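Faltero Bench Cell (tabletop, single arm)
Sold and looked after by Plodorach
Availability: built to order, next batch October

I've had the Faltero on my own bench for long enough now to be rude about it, so the people who write our equipment pages asked me to do this one. You'll find the proper spec sheet under Downloads. What follows is how I set mine up, what I clean, what I've had to mend and what I'd buy with it if it were my money (some of it was).

What you get is a table, a back wall, the arm on its mount, a two-finger gripper and a wrist camera in a bracket. The painted wooden cubes are in a bag in the accessories box. You don't get a computer, and please do ask us before you buy one, I've had three calls this year from people with the wrong sort.

Setting up the table

Start with the top, before the arm is anywhere near it. It's matt white, made for us by Guerreiro, and the matt matters more than the white! A glossy top gives the cameras little bright patches that wander about with the sun, and you'll spend a whole afternoon blaming the software. Push it right up to the wall panels and check the back edge with a straight rule. Mine sat a hair out for ages and I only noticed when every place position came out slightly crooked.

Then draw your model area. I use a black marker straight on the surface. The model goes inside the lines, and the arm makes its copy on the open table in front. Imani Muli wanted to sell a printed mat for this and I talked her out of it, because a mat creeps. The line does wear off where the gripper works closest to it, so give it a fresh pass with the marker now and then. Mine's overdue.

For the first shape, go for a corner of yellow, orange and red. It's flat, so you aren't asking the arm to stack anything, and if the copy is turned the wrong way round you'll spot it from across the room. 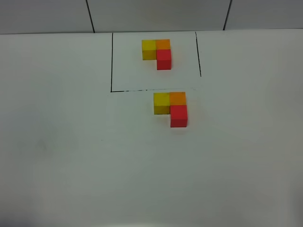
Plodorach Equipment Notes, issue 87

Once you've got a corner like that on both sides of the line you have your reference, and I'd save a still of it from the fixed camera straight away. Every check I do later goes back to that still. If the seams in the wall panels have shifted against it, the camera's been knocked. If the seams are fine and the line has moved, somebody has leaned on the table.

The arm and the gripper

The mount takes 6 mm bolts. Do them up finger tight, run the arm slowly through its reach, then go back and tighten them properly with the arm folded. If you do it the other way about you'll pull the base round a touch as you tighten, and you'll have to calibrate again (ask me how I know).

Set the approach height with one loose cube, well over to the side where you can get your face down level with the table. I bring the fingers down in tiny steps until they're just above the top face, then shift sideways until the cube sits centrally between them. A finger that comes down on a corner will tip the cube or shove it along, and then the wrist camera goes looking for it in the old place.

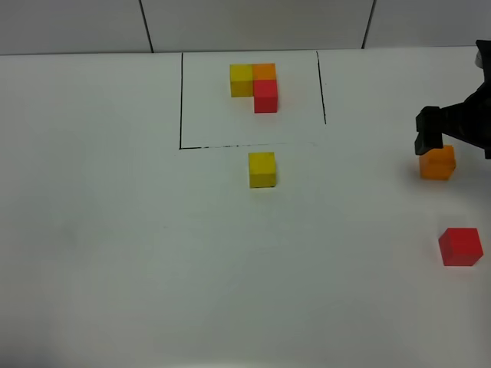
I do that for each pick position, the near ones too, because the arm sags a bit at full stretch and a height that's right at the back is too low at the front. It's dull work! Put the radio on. When they all feel right, write the heights on a bit of paper and tape it under the table, where the next person will find it.

Finger pads are the part you'll replace most. We fit the Nisar ones as standard, and I get some 200 hours from a set before the grip starts to go. You'll see it in the placing first: the cube hangs on to one finger as they open and lands a bit skewed. Wipe the pads with a damp cloth before you decide they're finished, as often as not it's only paint dust from the cubes.

Cables

Right, this is where most of my repairs come from. There are cable ties along the upper arm link and they need to be snug without biting. The thin lead from the wrist camera must have a loop of slack over the top, or the plug works loose when the wrist turns. Too much slack, though, and it dangles into the camera's own view.

The thick braided one is a different nuisance. It drapes off the arm down to the table, and with the arm reaching in towards the model it can lie right over whatever you've parked on that side. I've had cubes dragged along by it and swore blind it was the gripper. Tie it back one notch further up the link than the manual says, then run the whole job through at low speed and watch the cable, leaving the fingers to look after themselves. 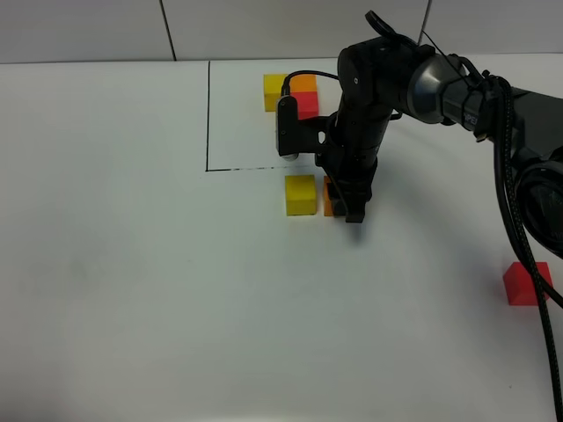

Samira Awwad wrote in to say she goes a step further and never parks spare cubes on the cable side at all: "I moved my pick positions in towards the middle on a Monday and haven't touched the ties since. You lose a bit of table but I wasn't using it."

I've tried it her way and it's good, provided your copies stay small. With longer shapes I ran out of room, so I've gone back to the ties.

Spares worth having on the shelf

Finger pads (Nisar, sold in pairs)
Wrist camera lead, thin, with the right-angled plug
Reusable cable ties, a handful
Black marker, fine tip
Cubes in yellow, orange and red, sold singly

Orders for spares go to Gyula Szalai at the Plodorach counter, and he'll want the serial number from the underside of the mount. For calibration trouble send me your reference still and a fresh one taken from the same camera, and I'll have a look over a cup of tea.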